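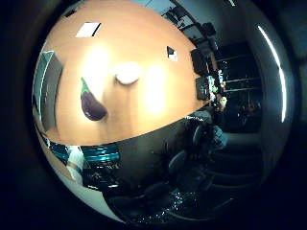

Maintenance on the hand has eaten most of my fortnight, so you're getting a post on it whether you wanted one or not. I look after one arm and one hand at our workshop in Besville, and the hand is the fussy half of the pair. Before I take a spanner to anything I run the same check, which is the arm parked low over the orange tabletop and the wrist camera looking out past the fingers. You want the teal ribbed covers sitting along the bottom edge of the view and the whole eggplant in the clear above them. If a finger has drooped or the camera bracket has crept, the covers climb up over the eggplant and I know I'm in for a long afternoon. We've used the eggplant forever, by the way. Purple on pale wood is about the easiest thing in the world to pick out, for me and for the software.

The service sheet I work from is Tülin Kozan's. She wrote it when she was running the sister cell out at Nondwood and it has been photocopied so many times that the torque table is mostly grey. I typed the whole thing up again last March and then, of course, kept using the grey one.

First job is the finger covers. They roll off from the tip like a wet sock and you have to do it slowly, a few ribs at a time, or they split at the base. Second job is the tendons — 20 turns back on the tensioner, let the finger go slack, bring it up again until the slop disappears at the knuckle. Then I curl each finger in front of the camera, one by one, as close as it'll go. It's a terrible view of everything else but you do get a good look at the surface, and any nick in the skin shows up when the light catches the rim. 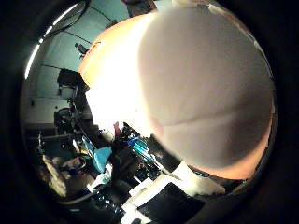
Workshop Notes, Vol. 3, No. 40

Gönül Soylu came by while I had the thing in bits and asked why I don't clear the bench first. Fair question! My answer is that I know where every cable on that table is as long as no one moves it. She wasn't convinced, and she did find my good hex driver in under a minute, so I've gone a bit quiet on that theory.

Anyway, cables. The loom that runs down the forearm is the part I'd redo from scratch if someone gave me a free week. It was routed by Zernimska, who supplied the wrist, and it's very tidy and very tight, and after 3,000 cycles the outer jacket starts to go shiny where it rubs the joint. I've added a loop of slack there and wrapped it in cloth tape. Not pretty, but the last wrap is still holding.

After that it's a re-home. Güneş (that's our control software, named by the person who wrote it after a very sunny holiday) wants every finger fully open before it'll take a zero, and it will sulk if even one is short of its stop. I do it twice. The second set of numbers is the one I write down.

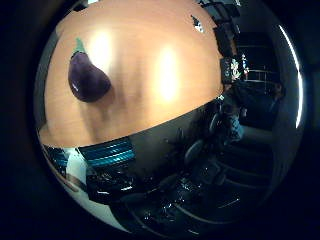
Once the zeros are in I go back to the parked position and look for the covers again, then run the slow grasp program, 87 closes with a pause between each so I can listen. A dry knuckle makes a little tick on the way in. A loose tendon is more of a slap. If I hear either I stop, mark the finger with a bit of tape and go back to the tensioner, and if I don't I put the kettle on somewhere near close number 40.

Still on the list for next time are the thumb bearing, which has a gritty patch I don't like the feel of, and new grub screws for the camera bracket. I've ordered the screws. If anyone has found a grease that doesn't creep out under the covers and collect fluff, please leave it in the comments, I've tried three and they're all hopeless.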